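Work and Automation, Unit 4
Handout: The packing bench at Gendthorpe
Revised Nov 6, 2022

Read this before the seminar. Bring the job description sheet from Unit 3, because we will be comparing the two.

Background

Ulon runs a small-parts warehouse at Gendthorpe that ships to repair shops and schools. It stocks nearly 2,000 lines. Most orders are small - a roll of tape, a few fittings, a packet of screws - and until January every one of them was picked and trayed by hand. The company then set up a two-arm bench for part of the traying work. The arms work over a blue cloth, with a white tray between them.

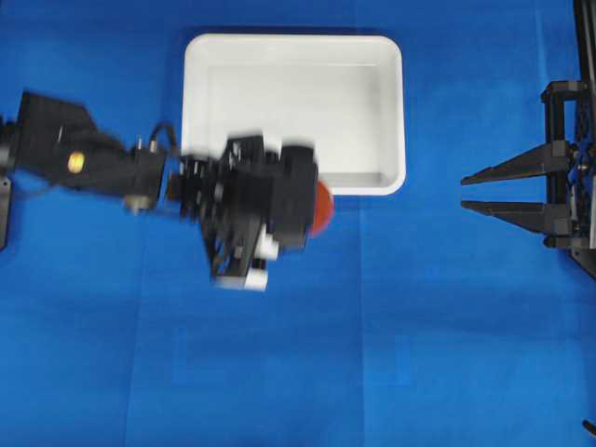

Traying was never a job title at Ulon. It was one task among several that packers did in a shift, along with checking slips, taping cartons and dealing with returns. This matters for the rest of the unit. When a firm says it has automated a job, ask first which tasks it means and who was doing them.

What moved and what stayed

Moved to the bench: placing single items in trays, for lines with a regular shape.

Stayed with people: soft goods, anything in a torn packet, mixed orders, and all checking against the slip.

Added: laying out the bench, clearing stoppages, writing up the stoppage log.

The added tasks are easy to miss. None of them was in the original plan, and for the first weeks they went to whoever stood nearest. Packers were still measured on trays per hour during that time, so clearing a stoppage cost them output on paper.
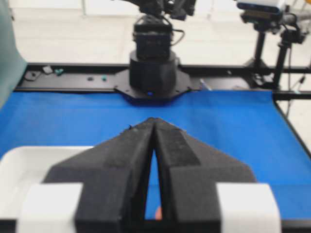
The target was changed after complaints from both shifts. Bench attendant is now a named duty with its own line on the rota, and the rate for it is the same as for packing. Some packers like the duty for the break from lifting. Others say it is dull and that they talk to fewer people.

Skill

Compare Gendthorpe with the Britidby site, where the same firm kept hand traying. New starters at Britidby learn the stock by handling it. At Gendthorpe they see less of the simple lines and more of the awkward ones, and supervisors there report that training takes longer.

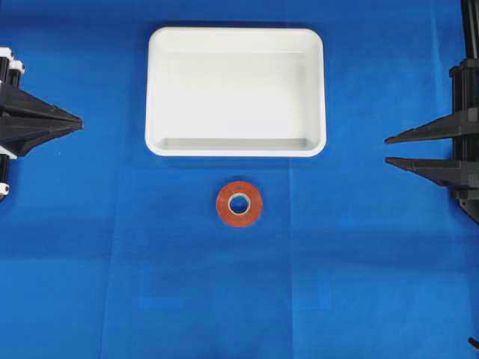

Jugah, the software used for the stoppage log, asks for a cause code each time. Attendants pick "other" a lot. Consider what is lost when the person who knows why an item was dropped has only a short list to choose from.

For the seminar

1. List the tasks in your Unit 3 job description. Mark those that could move to a bench like this one.
2. Who should decide the target during a trial period?
3. Write 200 words on the attendant duty, from the point of view of a packer or a supervisor.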